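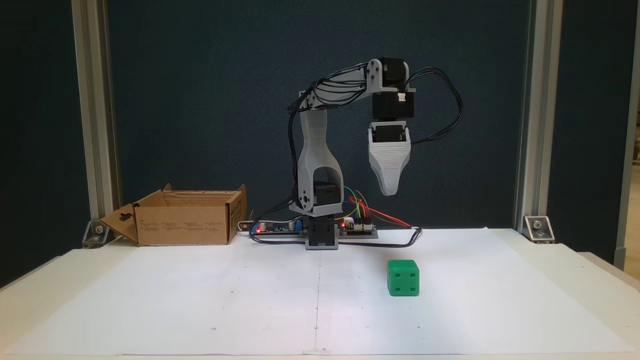 Slide 1: Big sheet of paper on the table, cardboard box open at the left.

Hi everybody, I'm Angharad, and I get 19 minutes with you before lunch, so I'll talk fast! (Wait for the door to close. Water is on the left.)

Today is all about surfaces and pencil marks. I know, thrilling. But I've been the person at Povden who squints at faint dots for a living, and I have opinions.

Start with the table. I love a large sheet of white paper under anything I'm working on. It shows up every screw you drop, you can scribble on it, and when it gets grubby you roll it up and pull a new one. I buy mine in 50-foot rolls and go through them way too fast. Cardboard boxes stay open with the flaps folded out, off to one side, so things can go back in without a hunt. (Ask who here folds the flaps in. Let them argue a little.)

Tell the Voyle story here if there's time: I measured from the wrong edge, twice, and Rhodri Landeg let me get all the way to the last row before he said a word. Thanks, Rhodri.

Slide 2: The grid

OK, this one you may need to lean in for, the pencil is light. Five columns, five rows, on a white panel with an off-white board behind it. What I want you to look at is the vertical line down the middle. The center column sits right on it. I'm a big fan of a center line, and my habit is to draw it first and measure out both ways, so a small slip on one side doesn't get carried clear across to the other.

Then look at the marks themselves. Little circles out at the corners, short dashes or ticks in between. I like that a lot! Your eye finds the corners right away (the upper right one jumps out at me) and you can count inward from there. If every mark is the same dot, I lose my place by row three.

(Pause. Let the back rows come up if they want to.) 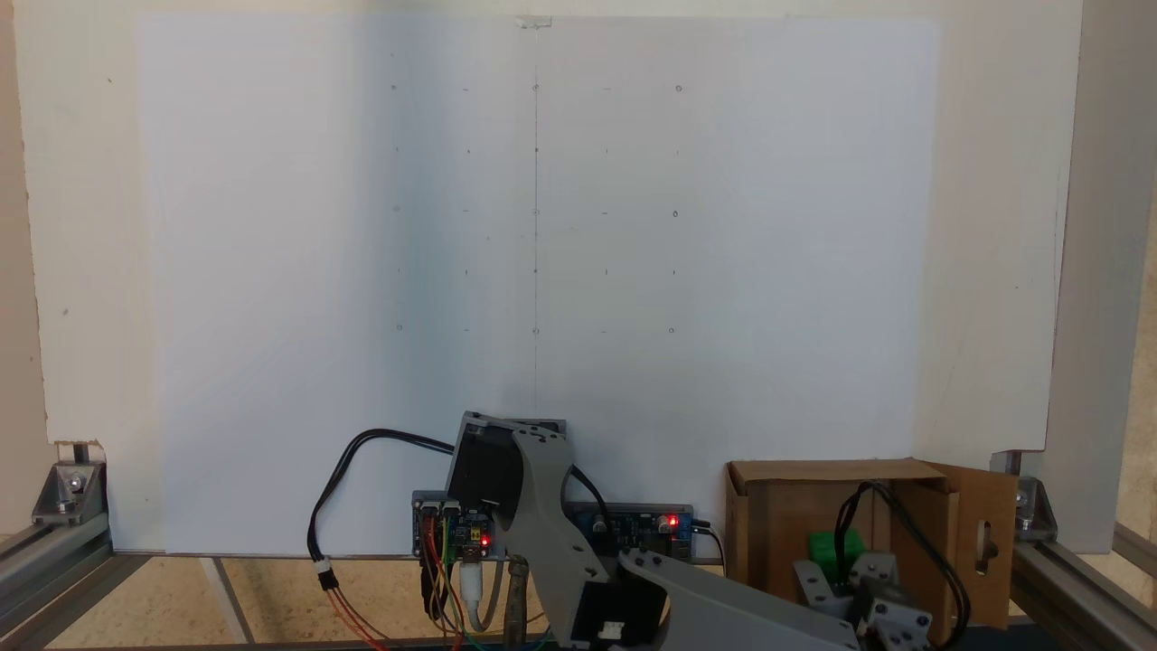

Pencils, tape and erasing

Hard pencil, light hand. Press down and you've got a groove you can still feel after the eraser's been over it.

Small pieces of tape, please. Fold one end under so you have a tab to grab. I pull it back slowly and flat against the surface.

Hand out the Lotport sheets now. There are 39 in the folder, leave the spares by the door. Questions until they ring for lunch, and if anyone asks about ink pens, send them to Rhodri.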